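Rangate Forum > Single-seaters > Mühlbauer seat for next season

lapcounter13
Lestovard have confirmed one driver and gone quiet on the other. I think Mühlbauer keep their man. He was 16 points off his team-mate with two retirements that weren't his fault.

kerbhopper
Disagree. He was outqualified all year. The Plustamstead race in August was the low point – 13th on the grid in a car that finished second.

pitwall692
That was a gearbox penalty, he set the sixth best time. Check the sheet before you quote the grid.

kerbhopper
Fair enough on that one. I still wouldn't re-sign him.

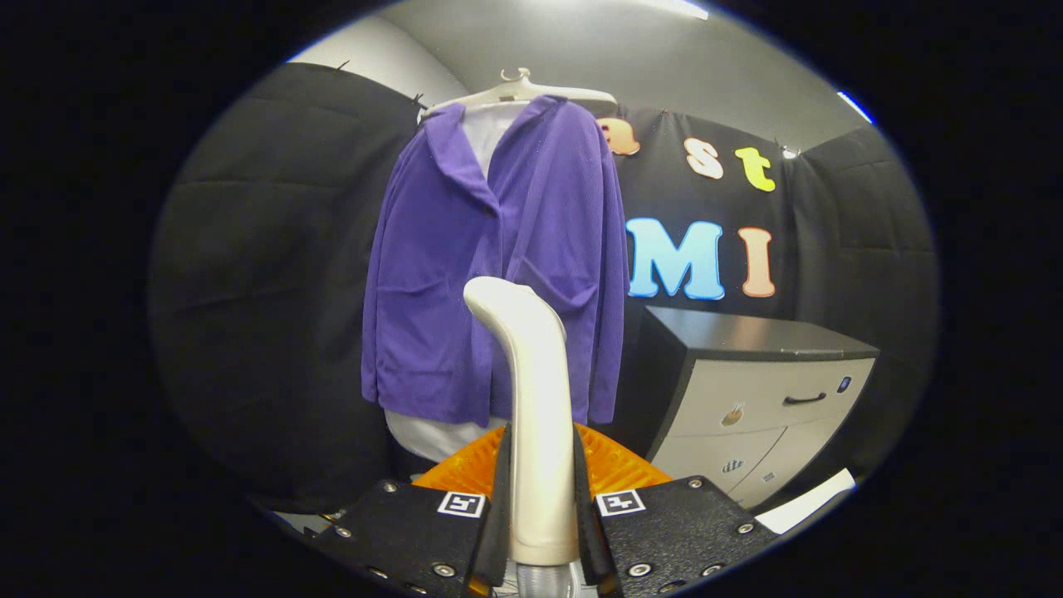 Re: Mühlbauer seat for next season

oldparade
Posted 7 November 2021
Has anyone looked at mileage? He did 1,072 laps in testing and races, more than anyone else on the team. They won't throw that away with new rules coming.

pitwall692
Laps don't win you a contract. Sponsors do, and his run out this year.

lapcounter13
Then we should hear before the winter test. I'm sticking with my guess.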